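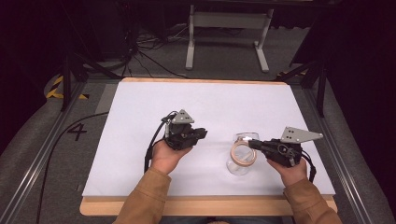
Nokholm, 17. Juli 2026

Zwischenbericht zum Vorhaben Memwood, Arbeitspaket Packtische und Glasverpackung
Vorgelegt der Förderstelle Gridedis durch die Projektleitung

Der Bericht umfasst den Zeitraum seit der letzten Mittelfreigabe. Im Mittelpunkt stand die Umstellung der Packtische in der Halle Nokholm. Die Arbeiten liegen im Plan, mit einer Ausnahme bei der Etikettierung (siehe unten).

Arbeitsplätze

Die Tische mit heller Holzplatte sind aufgestellt und nummeriert. Die Nummern stehen in schwarzen Ziffern auf dem grauen Teppichboden, so auch die 4 am gleichnamigen Platz. Auf die Tischplatte kommt jeweils eine große weiße Auflage. Sie wird bei Verschmutzung gewechselt, Klebereste auf dem Holz sind seit der Einführung nicht mehr gemeldet worden. Die Auflage bleibt bis auf das Glas und das Klebeband frei. Kartons, Füllmaterial und Begleitpapiere liegen auf den Beistellwagen.

Die Beleuchtung wurde im Juni nachgestellt. Die Flächen sind jetzt gleichmäßig hell, was bei Klarglas für die Sichtprüfung nötig ist. Feine Risse am Hals waren vorher leicht zu übersehen.

Gläser und Klebeband

Gepackt werden klare Gläser mit rundem Bauch und kurzem Hals. Bis zum Stichtag wurden 1.539 Gläser verpackt und an das Lager Grube übergeben. Davon kamen 49 zurück, überwiegend wegen gelöster Klebestreifen am Karton. Glasbruch wurde in 3 Fällen festgestellt. Die betroffenen Sendungen sind ersetzt, Mehrkosten für das Projekt sind nicht entstanden.

Beim Klebeband haben wir die Sorte gewechselt. Das frühere Band ließ sich schlecht abrollen und riss schräg ein. Die neue Sorte hält auf unbeschichtetem Karton deutlich besser. Die Rolle wird beim Glas bereitgestellt und nach dem Packen wieder auf den Tisch gelegt. In den ersten Wochen wanderten Rollen zwischen den Plätzen hin und her, das kostete Zeit. Seitdem jeder Platz seinen eigenen Bestand hat, ist das kein Thema mehr.

Ablauf

Die Reihenfolge am Tisch ist festgelegt: Glas mittig abstellen, Sichtprüfung, Klebeband bereitlegen, Karton vom Wagen nehmen. Die schriftliche Anweisung dazu umfasst eine Seite und hängt an jedem Platz aus. Eine zweite Fassung für das Lager Grube ist in Arbeit und wird dort mit der Schichtplanung abgestimmt.

Abweichungen

Die Etikettierung sollte im Juni beginnen. Der Drucker wurde verspätet geliefert, die Einrichtung dauert noch an. Bis dahin werden die Kartons von Hand beschriftet. Auf den Abschluss des Arbeitspakets hat das nach heutigem Stand keinen Einfluss.

Mittel und nächste Schritte

Vom Ansatz für Verbrauchsmaterial sind 30 Prozent noch nicht abgerufen. Wir bitten darum, diesen Rest in den nächsten Abschnitt übertragen zu dürfen. Vorgesehen sind weitere Auflagen, Klebeband der neuen Sorte und Ersatzkartons. Danach folgt die Packprobe mit dem größeren Glas, für das der bisherige Karton zu niedrig ist. Angebote für ein höheres Format liegen vor, die Bestellung erfolgt nach Freigabe durch Gridedis.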